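Murwood Home Assistance Project
Progress report to the Valtonen Fund, equipment planning stage

We have had a very good spring, and the planning work you paid for is already changing what we expect to buy! When we applied, we assumed the first purchase would be two mobile arms, with the software to follow. After six months of working through household tasks in simulation we want to turn that order around.

The bedroom has been the most useful room so far. Small things left on bedding are hard to find and pick up, and we can set that problem up again and again before any hardware arrives. We have finished 593 runs in the bedroom set, and Arvo Ahonen's team at Nuldale has started comparing arm lengths against the results.

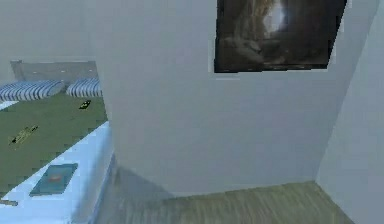 Page last changed: Monday, 4:10 p.m.

The simulated bedroom has a green blanket with two small dark objects lying on it and a teal book on the white sheet, so one bed gives us several reaches to plan for. The striped pillows are staying in too, as we want busy patterns near the targets when we choose a depth camera.

What we now propose:

Buy one arm in the first round and hold the second until the reach study is done.
Move the money this frees up into a better camera and a second workstation.
Ask Lurport for a quote on a short lease of the mobile base.

Software licenses have cost roughly 1107 euros to date, well inside the line you approved. We have spent nothing from the hardware line.

Still open are the service contract and delivery times for the arm. Arvo is collecting both and we will send the revised budget table with the Lurport quote.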